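Clidudeck Film Notes

A plain-text collection of viewing notes on animated feature films, kept as one tab-separated file with a small script for searching it. The notes were written over many years for the Ferberg film club's printed handout and typed up afterward. This release covers all the handouts that survive.

Contents

notes.tsv holds 1760 notes, one per line
films.tsv holds one line per film, with year, country and running time
search.py looks up notes by film, year or word
CHANGES lists corrections by release

Fields in notes.tsv

note_id: a number that never changes, even if a note is later removed
film_id: matches the first column of films.tsv
version: sub, dub or silent
tone: a whole number from 1 (bleak) to 5 (light)
ending: given away, hinted or safe
text: the note itself, with line breaks turned into spaces
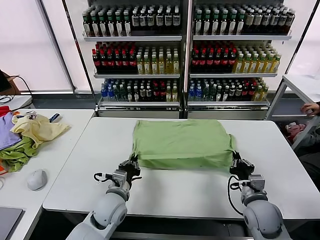 The tone score describes the film and says nothing about whether the writer liked it. A sad film that the writer loved still gets a 1. Early handouts had no score, so those were filled in later from the text of the note. They carry an asterisk after the number, and search.py ignores the asterisk unless you pass --strict.

Where a film was shown both subtitled and dubbed, there are 2 notes with the same film_id. Please don't merge them. The writers often disagreed with themselves between versions, mostly over voice casting and song lyrics.

Spoilers

Many of the notes give away the ending, some in the first sentence. To leave those out, run:

python search.py --ending safe

Notes marked "hinted" are a judgment call. If a note says that a character's luck runs out but doesn't say how, it is marked "hinted".
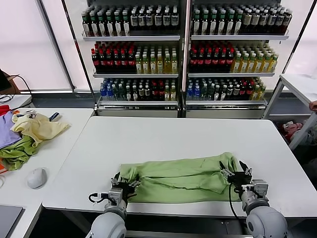
Titles

Titles follow the print that was shown, so the same film can appear under an English title in one handout and its original title in another. Both go to one film_id. Accents are kept in films.tsv and dropped in the search index.

Typing and checking

The handouts were scanned, run through Nonine for a first pass at the text, and corrected by hand against the paper. Nonine did poorly on italics and on the purple ink used one winter. Spelling in the notes was left as printed, including wrong character names. Corrections to those belong in CHANGES. 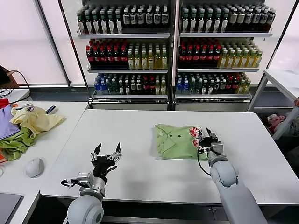

Known problems

12 notes have no film_id. The top of the page was torn and the text doesn't name the film.
Running times for shorts shown as a group are for the whole group.
Short films from the Boateng program are listed under the year of the screening, as the release years couldn't be confirmed.
search.py needs Python 3 and reads the whole file into memory.

License

The notes may be copied and reprinted with credit to the Ferberg film club. The script is in the public domain.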